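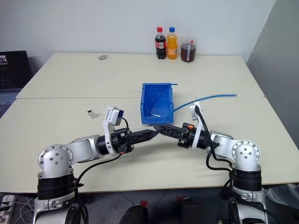 Chapter 8
Soft Drinks and the Bottling Trade

Last updated: June

A soft drink is mostly water. In a typical cola or orange drink, water makes up close to nine-tenths of the weight, and sugar makes up nearly all of the rest. The color, the flavoring, the acid and the gas account for very little of what is in the bottle, but they are what the customer pays for, and they are where one company's product differs from another's.

This chapter looks at how such drinks are made and sold. It follows one business, the Okora bottling works, from the arrival of raw materials to the delivery of full crates. Okora is a mid-sized plant. It buys flavor concentrate from a supplier called Jinedis and leases its filling line from Ingvarsson. Later sections compare it with Zedetti, a larger firm that owns every stage of its own production.

8.1 Concentrate, syrup and drink

Students often use the words concentrate and syrup as if they meant the same thing. In the trade they are separate products. Concentrate is the flavor base, and it usually reaches the plant without sugar. Syrup is concentrate that has been mixed with sugar and treated water. The finished drink is syrup diluted with more water and, in most cases, charged with carbon dioxide.

The distinction matters for cost. Sugar and water are heavy and cheap, so it makes little sense to ship them far. Concentrate is light and expensive. A firm that sells only concentrate can serve many distant markets from one factory, while a bottler has to stay close to its customers. Okora's trucks rarely go more than 96 miles from the plant.
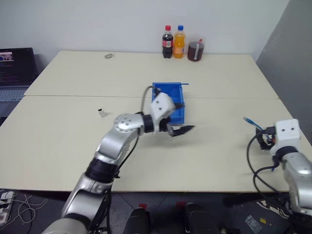
Bottlers also carry most of the equipment costs. Washing, filling, capping and labeling all need machinery, and the machinery earns nothing while it stands still. Aminu Lawal, the production manager at Okora, plans his week around changeovers - the periods when one flavor is flushed from the pipes and another is brought in. A change from orange to cola is fairly quick. Going from cola to orange takes longer, as traces of dark syrup will show in a lighter drink.

On a normal Monday the line fills 3000 bottles an hour once it is up to speed. Actual output for the shift is always lower than that rate suggests. Section 8.4 explains how to calculate line efficiency from shift records.

8.2 Selling to shops

Okora supplies 202 shops, most of them small. Onyekachi Bassey, who runs the sales office, divides them by how often they order and not by how much. A shop that takes two crates every week is easier to plan for than one that takes twenty crates without warning before a holiday.

Key terms: concentrate, syrup, dilution, changeover, line efficiency.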